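Wovel hand-held pair, jaw check and refit
June, started 09:40. Tamer Obeidat, with Muchen Dai on the log.

1. Blue finger pads
Old pads on the left unit had glazed over and were letting small parts slide. Swapped both. Pivot pins cleaned, one drop of light oil each, wiped off. Pads now meet square with no light between them at full close. Cycle counter read 1,004 before the swap, reset to zero.

2. Slotted jaw plates
Right unit. Small screws backed out, threadlock renewed, tightened in a cross pattern. Play at the tips was 0.3 mm before, too small to feel now. Left 200 minutes to cure before any load.

3. Grip check on the mat
Toy tidy-up set, pink box open at the back. Right unit on the cream segmented toy, just clear of the floor, left unit held wide in front of it.

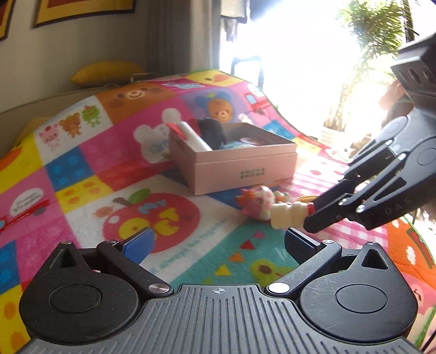
4. Still to do
Opening on the left unit reads 79 mm against the callipers, log says 77. Rerun the zero with the jaws fully closed, then check again at half travel.
Jasper Verbeke has the spare pads, bag 208. Order more from Pultel when we are down to two pairs.
Mat lifts at the right. Tape it before the next run.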